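Hand-held gripper trial: toy sorting
Gallery from the Rendau project, July

Posted by Loukia Xenos

We spent part of July comparing fingertip pads and linkage settings on the black two-finger hand-held grippers. The task was toy tidying: pick items out of a pile on a yellow cloth and put them in a plastic bin. Kidus Negash and Abdelilah Kettani did most of the handling. Pantelis Triantafyllou looked after the cameras and the log. The toys were a mixed lot on purpose, because the earlier trials with plain blocks told us very little about odd shapes.

Two pad types were on the list. The first is the soft blue pad we have used since spring. The second is a harder one from Kakix, which arrived late and only got a short session. The pictures on this page show the blue pads. Click either one for the full size.

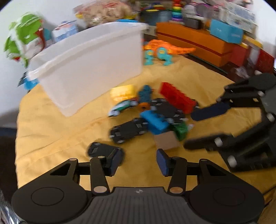

Two grippers at the pile, with the bin on the left.

The mixed pile was the part of the trial where the settings mattered most. Toy cars and bricks lie against each other at all angles, and a finger that comes in too wide pushes the neighbor away before it closes on anything. We ran the linkage at two opening widths. The narrow one was better for bricks. The wide one was better for the dinosaur and for anything with wheels, which tend to roll if you touch them on one side first.

Small cardboard boxes were harder than we expected. They dent if you squeeze at the usual force, and with less force they slip down between the pads. Abdelilah got used to taking them by the corners. Kidus preferred to grab them flat and lift slowly. The log has both methods under the same label, which we will fix before the next round.
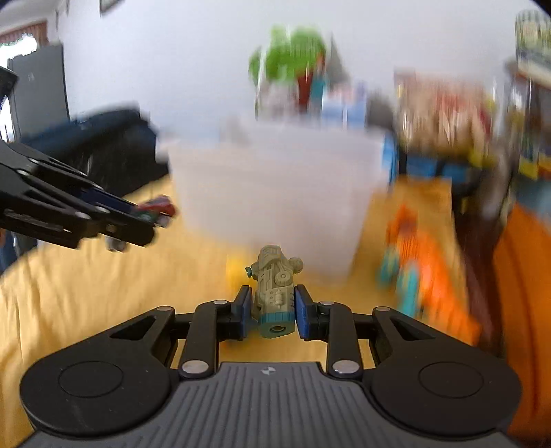

Reading time for the full trial notes: 6 min

A small green robot toy between the blue pads, with the second gripper holding something else at the left. This toy went on the list as a "figure," although it is closer to a cylinder with parts sticking out. The pads have enough give to close over molded detail, and that is the main thing in their favor. On smooth round toys we saw less difference between the two pad types.

Working with both hands full was a separate item on the test sheet. Each person did a set with one gripper and then a set with two. Two grippers saved time on small toys and cost time on larger ones, mostly because the hands got in each other's way over the bin. Kidus asked for a lighter handle after the longer sets. Remigiusz Pawłowska is looking at what can be taken out of the body without moving the pivots.

Some numbers from the log, for those who asked:

Sessions: 12
Picks logged: 2,102
Picks marked as dropped or repeated: 177

The drops are not split by pad type yet. Pantelis is going back through the video to do that, and the harder pads had too few picks for a fair comparison anyway. Please don't quote the drop figure as a result for either pad.

On the camera side, the view from the gripper stays sharp near the fingertips and blurs in the background when the wrist turns fast. We can live with that for grasp labels. It makes it harder to tell which shelf or box is behind the table, so the Briraner tracking software sometimes lost its place on quick turns. Slowing down at the end of each move helped. A shorter exposure is next on the list, with an extra lamp if the room turns out too dark for it.

The next round will use kitchen items and the Noh controller, with the same two opening widths. We will also repeat the toy pile with the Kakix pads so that both types have a full set of sessions. Pictures from that round will go on a separate page.

Questions about the pads or the linkage can go to Remigiusz. For the log files, ask Pantelis.

Back to Rendau galleries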